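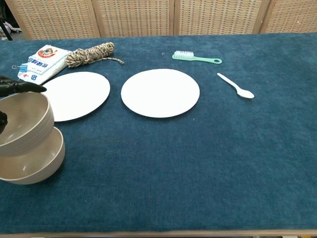 Figure 3. The covered table with the woven screen behind it. The plastic packet at the upper left has a light-blue binder clip on its side.

3. The table, the cloth and what ends up on it

I should say first how we came to be writing about tablecloths at all. Our earlier work with Javiera Medina was on cupboards (where people put the things they mean to eat later, and how long before they forget them), and tables only came into it as the place where shopping got dumped on the way to the shelf. But when I went back through the 69 household diaries from Tetilell, people kept mentioning the table, and in particular what was on it. A covered table seems to get treated quite differently from a bare one. I wanted to look at that properly, and Benedek Sárközi very kindly let me talk him into it.

3.1 Cloth

We settled on a dark teal-blue cloth fairly early. I had been arguing for something patterned, which is what most of our diary keepers have at home, but Benedek pointed out that pale things get lost on a busy pattern and we'd be squinting at crockery for weeks. He was right! White plates stand out on the teal from right across the room, and so does a white packet.

The surface also matters more than I'd expected. People in the diaries describe sliding things along a bare table without a thought, whereas on a cloth with a bit of nap to it they say they lift. One of the Gallardo diaries has a lovely line about the cloth "making you put things down as if you meant it". We've kept that as a working idea and come back to it in Section 5, where it doesn't do quite as well as I'd hoped.

3.2 Screen

The folding screen was Olga Huenchumán's idea. Small kitchens are full of things going on behind the table, and she felt (I agree, though Fidel Cabral still grumbles) that a plain woven background would give us one less thing to worry about when comparing layouts. The panels are straw-coloured with light-brown wooden edges, and if you look along the top of the table in Figure 3 you can see how close behind the cloth they stand. That closeness has an effect of its own. With the screen there, the back of the table becomes a sort of shelf, and in our notes from the January layouts things drift towards it, packets especially. Whether the same would happen against a wall I can't say. The Dorard kitchens mostly have a wall and the diaries hint that it does, but only 13 of them mention it clearly enough to be any use.

3.3 Packets and plates

We picked the everyday things for the table from the diaries as well. Snack packets come up constantly, and so do clips, usually a stationery clip pinched from a desk. I was pleased about this because I do exactly the same at home. Oriana Rivadeneira went through the entries by hand and sorted them by what the clip was holding, which took her most of a month, and the full breakdown is in the appendix.

Plates were simpler. We wanted plain round white ones of a single size, so that the gap between a pair of them would be easy to judge by eye. 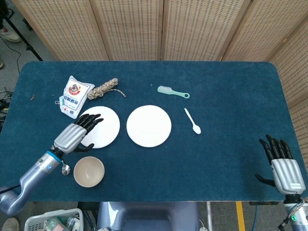

Figure 4. Two white round plates side by side on the teal cloth, the clipped snack bag above and to the left of them.

Figure 4 has the sort of layout I'll be calling "paired" from here on: two plates next to one another, with a packet off to one side and further back. It's the arrangement I'd have guessed at before we started, and it is also the one the diary keepers draw most often when we ask them to sketch a table for two. The angle of the bag is worth a glance too. In the sketches people nearly always draw packets square to the table edge, very neat, and then in the written entries they describe them as chucked down any old how. I'd trust the writing over the drawing here, and we've coded packets by position only, leaving the angle out.

Fidel would like it noted that he thinks angle should have gone in. We tried it on the Navton diaries and the two coders couldn't agree on what counted as crooked, so I've left his version for the discussion.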